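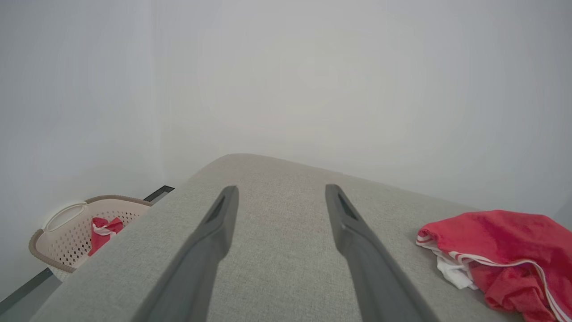 January, 9:40 a.m. Folding notes, upholstered seat, red item with the white stripes.

Tariq wants it written down that folding on the gray seat is as good as folding on the bench. I'm writing it down. I don't believe it yet.

His case is the Notex sheet, which says a soft surface grips the cloth and keeps the bottom layer from sliding. Fine. The same sheet says to smooth from the center out, and whoever wrote that can't have tried it on padding. You press, the seat gives, and the wrinkle pops up two inches over. The rounded edge is worse. Anything that hangs over it pulls the rest along, so whatever you squared up a minute ago isn't square.

Timing, for what it's worth: 67 seconds on the seat, 52 on the bench, same person (me), one try each. Tariq says one try proves nothing. He's right, and that applies to his one good fold from before the break too.

Laiba asked what we mean by "folded." Good question, and the Gridley checklist is no help. It says "neat rectangle." A rumpled stack with two layers and one corner sticking up: is that a rectangle? I-hsuan says yes, close enough for a drawer. I say the corner will be the first thing to come undone.

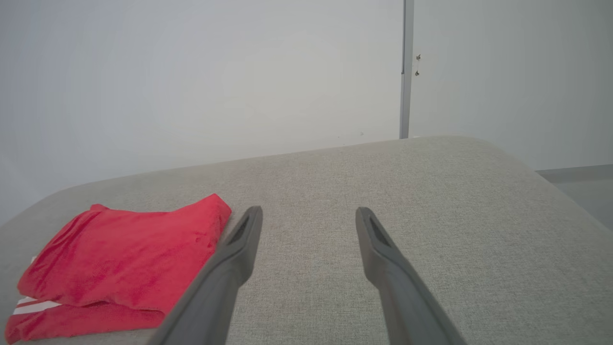 The stripes ought to help. Line up the trim on the top layer with the trim on the bottom layer and you should get a straight side without measuring. In practice the trim curls and you end up chasing it. Sânziana thinks it would lie flat if we ironed it first. Maybe, but then we'd be testing the iron.

Also not sold on red against light gray as the "easy" pair. Yes, you can find the outline. The creases inside the red are another matter, at least to my eyes.

To do:
- five more tries each, seat and bench, someone other than me
- stop at 60 seconds, finished or not
- ask Uzma for her wording on "neat" before Tariq writes his own
- leave the seat where it is until then

Tariq read this over my shoulder and says I'm folding it wrong. Noted.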